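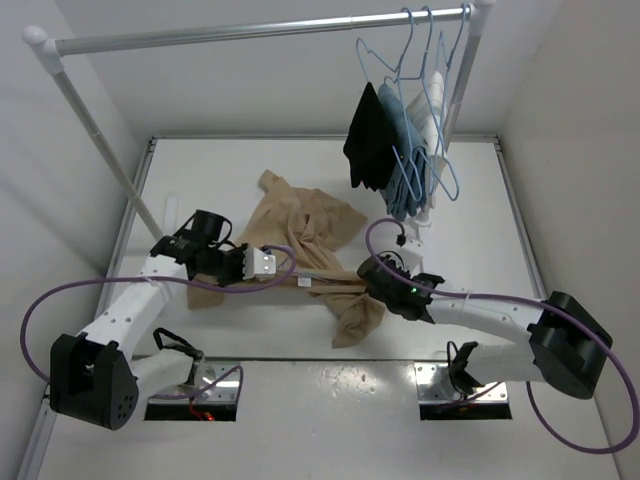 I'd been on hangers at Plavel for 10 years when they put the arms in, and I'll admit I went in hoping to hate them. Four of us used to stand shoulder to shoulder at the rail, gossiping and swearing at cheap zippers. Now two of us are out on the vans, one took the payout, and I get a stool, a red button and a title. Cell Minder! My mum had it iced on a cake.

My first week I talked to them the way I'd talk to a new kid. Find the shoulders, love, forget the hem. They'd pinch and lift and put it down again, and my hands would be twitching in my lap the whole time. The tan ones were the worst, all stretch and no shape.
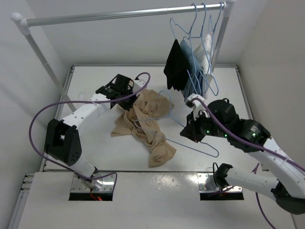

You'll miss the sore wrists, came a voice from the loading door, and you'll feel silly about it, but you will. I did six months on the vans and still woke up folding.

I laughed, and then I went and ate my lunch alone, which I'd never done in that building. The kettle used to have a queue. I rinsed one mug and was back on my stool with half the break to go.

The sheet on the wall said the cell had to get to 148 a shift before Relunov would sign off on a second one. I used to do that before smoko and never thought to write it down. So when an arm got itself in a tangle around three in the afternoon, I had my finger on the button, and I'm not proud of how long I waited, sort of willing it to stay stuck.
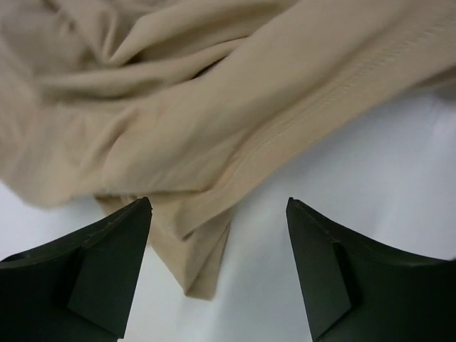 The tan one, from down where the fingers are.

Then I pressed it, opened the door and reached in. The cloth was soft and my hands knew it straight off. I had it on the hanger before the light had finished blinking, and I hung around in there a bit longer than I needed to, just smoothing the sleeves.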